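Speaker notes: Budgeting for automation before you sign
Operations track, 5th February, 30 minute slot including questions

Start without the title slide. Ask who has a robot quote in their inbox right now. Wait for hands. Ask who has read past page two of it.

Say where I'm coming from. I do purchasing for Halthorpe, a produce packer, and I have sat through more automation pitches than I'd like. I'm for buying machines. I'm against buying them off a demo reel.

The Reltus quote. Put the number up: 712 thousand dollars for two picking cells, installed. Leave it there a moment. Then read out what it didn't cover: guarding, floor work, grippers beyond the first set, and teaching the thing our products. The last one was a single line that said "by arrangement." Ask the room what they think that means in dollars. I still don't know.

Next slide, pictures side by side. Don't talk over them.
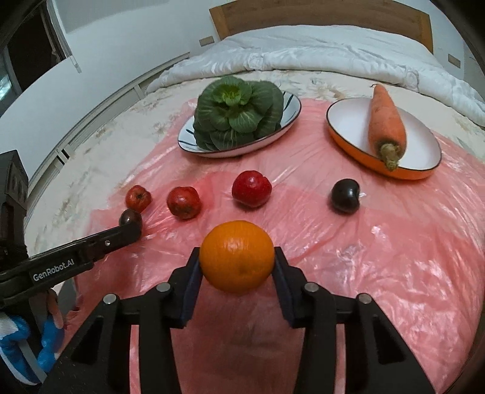
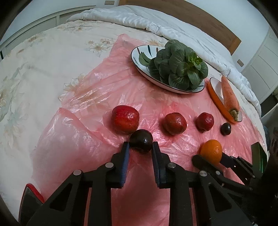

Training data is a budget line, and most of the plans I get handed have it at zero. Somebody has to handle the goods, over and over, with the same kind of tool the vendor wants the robot to use, and those hours get paid for one way or another. Look at what's out on the pink plastic: plums, apples, a carrot in a dish, a head of greens. Now think about your own list. An orange between two pads is one problem. A ripe plum is another, and it bruises, and the customer sends back the case. If your supplier says the model "generalizes," ask which of your items it has been tried on, and ask for the reject count in writing.

(If someone asks whether a bed makes a fair test bench: it depends what your floor looks like. Ours has conveyors, so I'd want to see conveyors. Move on.)

Grippers. Pads wear. Get the price per set and the expected life, then budget for half that life. Aravena quoted us pads as "consumables, minimal." When I pushed, minimal came to around 90 dollars a set, and they couldn't tell me how many sets a year. Leave that cell in the spreadsheet red until they can.

Payment terms slide. We asked for 75 percent held back until the cell ran our mix at our speed on our shift. Reltus said no one does that. Bidamcombe said yes after two phone calls. Draw your own conclusions, but do ask.

What I'd put in the plan, if they want to photograph a slide:
Quoted price
Site work, priced by your own contractor
Data collection and retraining, every time the product list changes
Spare grippers and pads
The people you'll still need on the line in year one (vendors will tell you none)

Timing. Our decision was due in October and we let it slide. The offer that "expired" that month was back in my inbox the next week, same price. Pause for the laugh, there may not be one.

Questions. If it's quiet, go back to the Reltus slide and ask what they'd cross out first.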